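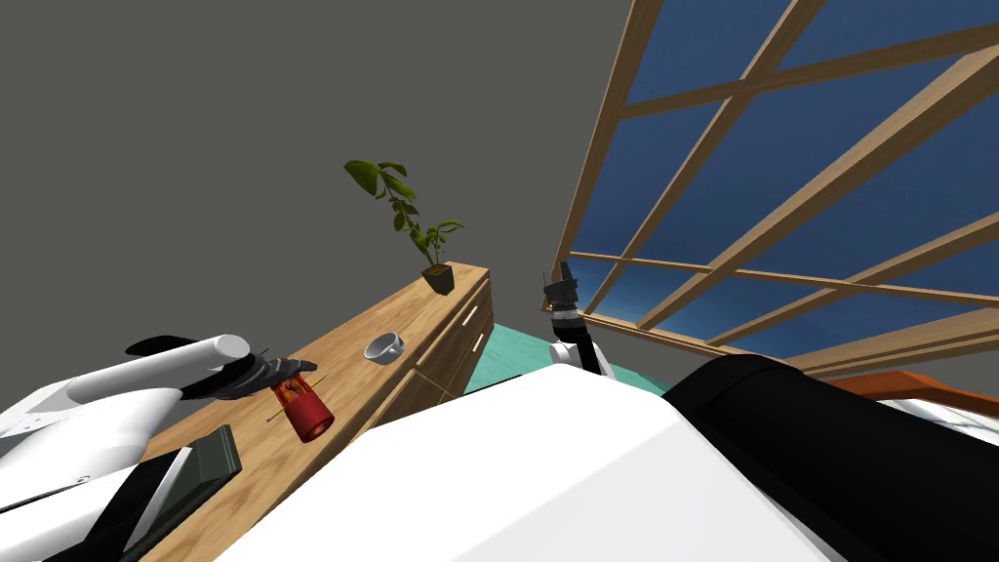 Figure 1. Simulated room with the red can in the gripper, near the long wooden counter.

Hurnar: A Home-Built Gripper Tested First in Simulation
Project report, second semester
October 7, 2018

1. Introduction

This report describes the work on Hurnar, a gripper with two fingers which I designed and built in the shared workshop in Vutbridge. The workshop is open to students in the evening. It has a drill press, a small laser cutter and a good bench vise, but it does not have a robot arm. For this reason the project has two parts from the beginning. The first part is a model of the gripper inside a simulator, where it is carried by a model of a white robot with two arms. The second part is the real gripper, which is fixed to the bench on a simple stand and moved by hand on a rail.

I wanted to know how much of the design can be decided in the simulator, before any material is cut. Material is expensive for a student, and a mistake in a finger means that the whole finger must be made again. The total budget for the project was 70 dollars, including the motor and the pads.

The report is written so that another student can repeat the build. I have also kept the mistakes in it.

2. Requirements

At the start I wrote down what the gripper must do:

It must hold a drink can, standing or lying, without making a dent.
It must also hold thin things, for example a stick.
It must open and close with one motor.
It must be possible to repair it with hand tools.
The pads must be replaceable without taking the finger off.

I did not set a requirement for speed. In the workshop the motion is made by hand in any case, and in the simulator the speed can be changed freely.

3. The simulation

The simulator is Akeo, which is the one installed in our computer room. It can run without a window, and then it is much faster, but I used the window almost all the time. When something goes wrong with contact between two bodies, it is easier to see it than to read it from a table of forces.

I used a room model that was already in the library. The room has a long wooden counter with drawers, and I liked that the counter gives a long free path for the arm. I left the plant and the silver bowl on the counter where they were. For the first path I forgot that the leaves have a collision shape, and the arm stopped when the elbow came near them. After this I turned on the display of collision shapes whenever I planned a new path.

The can is a simple cylinder with a picture on it. The stick was a later idea. In the first runs the gripper held only the can and everything looked good. Then I put a thin stick in the grip together with the can, crossing it diagonally, as in Figure 1. I hoped to learn how the pads behave when they have to press on two different bodies. In the simulator the pads are hard, so in most of these runs the force goes mainly into one of the two bodies, and the other one can turn. A soft pad would share the force better. From this test came the decision to use rubber foam on the real fingers.

The contact settings took more time than I planned. With the standard friction value the can slid slowly down, even when the motor force was at its maximum. I first believed that my model of the finger was wrong, and I drew it again from zero. The new finger did the same. Later I found that the friction of the can was set to a very low value in the library, and the simulator takes the lower of the two values. I changed the can and went back to my old finger model, which was correct.

4. Views used during the tests

Akeo lets the user place as many cameras as wanted. I used one camera on the body of the robot, which sees the counter and the hands, and one camera behind the gripper. 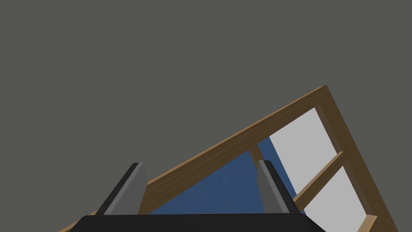

The shape of the finger was changed three times, and each change came from looking along the fingers from behind. From the side every version looked fine to me. From behind I could see how much of the target is hidden by the palm, and this is important if a camera will be mounted there later on the real gripper. The first palm was too high and hid nearly everything between the fingers. In the view shown here the fingers are apart, with the wooden frame and the blue panel clear in the gap between them, and the flat top of the palm stays low enough. I kept this palm for the real build. The gray pads are also easy to see against the black of the fingers, and I copied this in the workshop with a gray foam, as it helps the eye to judge if a pad is straight.

I learned also that the view from behind is bad for judging distance. A finger can be drawn in front of a beam and still be far away from it. For every approach I had therefore to look at the other camera, or print the distance to the screen.

5. The build in the workshop

5.1 Fingers

The fingers are cut from black acrylic. I glued layers together until the finger had the right thickness, and then I filed the edges. It would be nicer to make them from aluminum, but I have little experience with metal and the members who have experience are mostly there in the daytime, when I have lectures.

The glue needs clean surfaces. My first finger came apart in the vise – I had not removed the dust from filing. The second one was cleaned with alcohol and left in clamps overnight, and it has held since then.

The tips are square. I tried rounded tips in the simulator, but a stick lying on a table escaped more often from them.

5.2 Palm

The palm is one flat piece with two slots. The fingers slide in the slots and are moved by a screw with left-hand thread on one side and right-hand thread on the other, so both fingers travel the same distance. I bought the screw from the spare parts shelf of the workshop. It came out of an old Iwasaki plotter and it is of much better quality than anything I could afford new.

The slots were cut a little too wide, and the fingers can tilt outward when they press hard. I put thin plastic strips in the slots and this reduced the play, but it did not remove it. In the next version I would use rods and bushings.

5.3 Pads

The pads are foam glued on a thin backing plate, and the plate is held by a screw from the outside of the finger. A worn pad can be changed quickly. I cut a small bevel at the top edge so that the foam does not catch when the gripper goes around an object. The foam comes in different hardness. The softest one felt best by hand, but it was pressed flat after one evening of testing and did not recover until the next day. I chose the middle one.

5.4 Motor and control

A small gear motor turns the screw through a belt. The control is very simple: the motor runs until the current goes over a limit, and then it stops. The limit is set with a knob. I first planned a force sensor in each pad, but the sensors were outside the budget, and the current limit is good enough for a can.

The wires must be tied to the stand. I lost one evening looking for a fault in the program, and the fault was a wire which touched the belt.

6. Tests on the bench

For each object I made 10 grasps with the same setting of the knob. The object was placed by hand, the gripper was pushed forward on the rail, closed, and lifted with the stand. A grasp was accepted if the object stayed in the fingers during the lift and for a short wait after it.

The full can was accepted every time. The empty can was also held every time, but with the higher current limit it got small dents, so the requirement is met only with the lower limit. The stick alone fell 2 times. Both times it was lying near the lower edge of the pad, where the finger tilts most, and I believe that the play in the slots is the cause.

The test with can and stick together was difficult to repeat by hand. The stick has to be held in place while the fingers close, and my own hand helps the grasp without my wanting it. I can say that the foam goes around the stick and presses also on the can, and that the can did not turn when I touched it lightly. I do not give a number for this test.

7. Comparison of simulation and build

The size of the palm, the square tips and the opening distance were all decided in Akeo and did not have to be changed. The simulation did not show the tilt of the fingers, because in the model the slots are perfect. I could have added some play to the joints, and I now think this should be done from the first day. Friction in the simulator was never close to the real foam. I stopped trying to match it and used it only for comparing one finger shape with another.

8. Further work

The next step is a new palm with rods. After this I want to mount a small camera behind the palm and compare its view with the simulated one from the same position. The workshop has agreed that the stand can stay on the bench until January, and the drawings are in the drawer under it, together with the spare foam.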